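Looking after an oiled wooden tabletop

If you have a plain wooden table that gets used for everything (breakfast, homework, the sewing machine, the odd repotting session), you will know how quickly the finish starts to look tired. Ours came to us secondhand when we moved to Clolside, and I have been fussing over it ever since!

For everyday wiping I use a soft cloth wrung out hard in warm water with a drop of dish soap, going with the grain, and then a dry cloth straight after. Please don't leave the wet cloth sitting there while you answer the phone — I have done it, and the pale patch took ages to blend in. White rings from mugs will often lift if you rub in a little plain mayonnaise and leave it for 60 minutes before wiping it off.

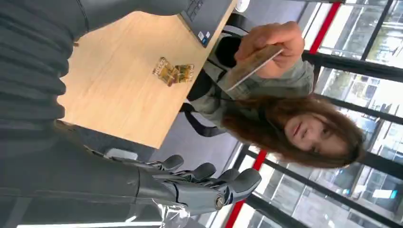
A reader in Flandimau wrote in to say that mayonnaise did nothing for her rings, and that she had much better luck with a warm iron over a folded dish towel, lifting it every few seconds to check. I tried it on an old tray and she's quite right, though do keep the steam switched off.

Twice a year I give the whole top a fresh coat of oil. Sand very lightly first with fine paper, wipe away every bit of dust, then rub in a thin layer and take off whatever hasn't soaked in after some 6 minutes. Thin is the word — a thick coat stays sticky for days and collects crumbs like you wouldn't believe. Spread the oily rags out flat outdoors to dry before you throw them away, as they can catch fire if left in a heap.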